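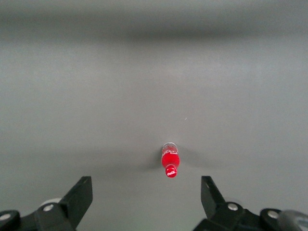 How often should the finger plates of the Skostotness cell be checked?
Every morning before the first run, and again after any object has fallen from the grip. The check takes two minutes and needs only a clean cloth and a hex key.

The Skostotness cell is a two-arm table cell for picking up and placing household goods, set up in June by the workshop Alerix in Lesberg. It is used for practising tray loading with packed food, bottles and small toy fruit. The cell is known among its users mainly for its maintenance routine, which was written down by Orvokki Ojala and later extended by Fiachra Tierney. The routine is called the Durrani sheet, after the meeting room where the first copy hung on the door.

Layout

The two arms stand side by side at the back of a grey table, near the wall, and reach forward over the work area. Each arm has its own base with a ring of status lights. The names "left" and "right" are given from the point of view of the robot, so a person who stands in front of the table and looks towards the wall finds the right arm on the left side. New users make mistakes with this in the first days, and the sheet repeats the rule on every page.

The cables leave the bases at the back. They must have enough slack that an arm can turn its base joint fully without pulling, but a loop may not lie on the table where the gripper passes. Cables at the wrist are a separate matter. They bend with every movement and wear faster than the others.

Grippers

Each gripper has two black fingers with flat plates at the ends. The plates are held by brackets and screws, and most of the repair work in the cell concerns these parts. A plate which has become loose still closes on an object, but the object turns slightly when it is lifted. With a round object such as a bottle lying on its side, this is easy to notice. With a flat box it can stay unnoticed for a long time, until the box is put down at an angle.

To replace a plate, the arm is brought to its rest position and stopped, and the gripper is opened fully before power is taken away. The old plate is removed together with its screws. The new plate is first fixed by hand, then the gripper is closed slowly on a gauge block so that the two plates find their parallel position, and only after this are the screws tightened. Both plates are always changed as a pair. Ojala recommended marking the screw heads with a thin line of paint, so that a later movement can be seen at once, but this practice was never made part of the sheet.

A small camera sits near the gripper and looks out between the fingers. Its window is cleaned with a dry cloth. Liquid cleaner is not used, as it leaves a film that makes the distant part of the table look hazy.

Test of placing

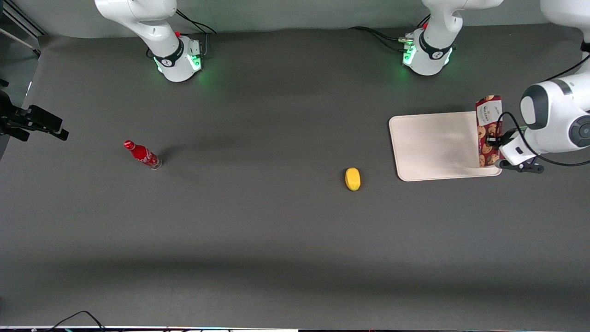
After any work on a gripper, the cell is tested with a tall box and a flat tray. The gripper takes the box by its upper part and brings it upright over one end of the tray. The movement is made at low speed, and the operator watches the lower edge of the box. When the edge meets the tray along its whole length, the plates are accepted. When one corner touches first, the plates are loosened and set again.

The height of the tray is stored in the program as a fixed value. If the tray is exchanged for a thicker one, the value must be changed before the test, otherwise the box is pressed down and its cardboard may be damaged. Tierney added this point to the sheet after several boxes had been bent at the bottom.

The other objects on the table may stay there during the test, provided that they are outside the path of the arm.

Record keeping

Work on the cell is written into a paper book, with the date, the arm and the number of completed cycles. The first change of plates on the left arm was entered at 2261 cycles. The current version of the Durrani sheet is number 13 and dates from Thursday, September 26, 2024. Earlier versions are kept in the same folder, although the second one is missing its last page.

See also: gauge block; parallel gripper; strain relief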